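Last updated: 2024-04-14

Grudetti Mini Ball and Hand Pump Set

The set is made for kids' rooms, gym bags and small indoor courts. It comes with one small ball, a ring base to keep the ball from rolling away, and a hand pump with a foot peg at the lower end. The ball has a pebbled surface with curved seam lines like a basketball. The color on this page is teal green with white seams and a white base. Other colors come and go, so check with us before ordering for a team.

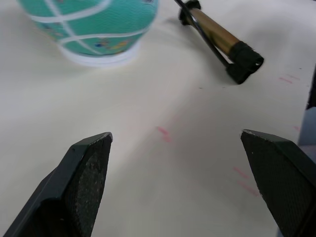 The ball ships flat to save space, and you will need to pump it up before the first use. Wet the needle, push it straight into the valve and pump slowly. Most people get there in 11 strokes. Stop when the ball gives a little under your thumb – a ball this size gets hard quickly and the seams suffer if you go on.

Hold the pump steady with a foot on the peg. Younger children may find it easier with an adult holding the barrel.
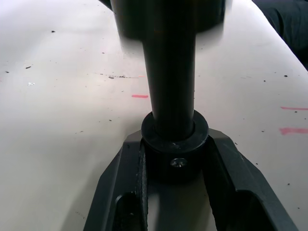

If the handle starts to feel stiff, put a drop of light oil on the rod and work it up and down a few times. Wipe off what is left, as it picks up dust. Check now and then that any screws are snug, and don't overtighten them.

Store the pump indoors with the needle removed. Spare needles are sold in packs of 4 or 6.

Schools and clubs: we keep up to 300 sets at our Clellholm warehouse. Write to Armelle Moulin for bulk prices. For spare parts and returns, ask for Benoît Deschamps.

Related items
Gautier Needle Pack
Zestari Mesh Ball Bag
Grudetti Ring Base, single

Contact us | © 2024 Grudetti | Back to top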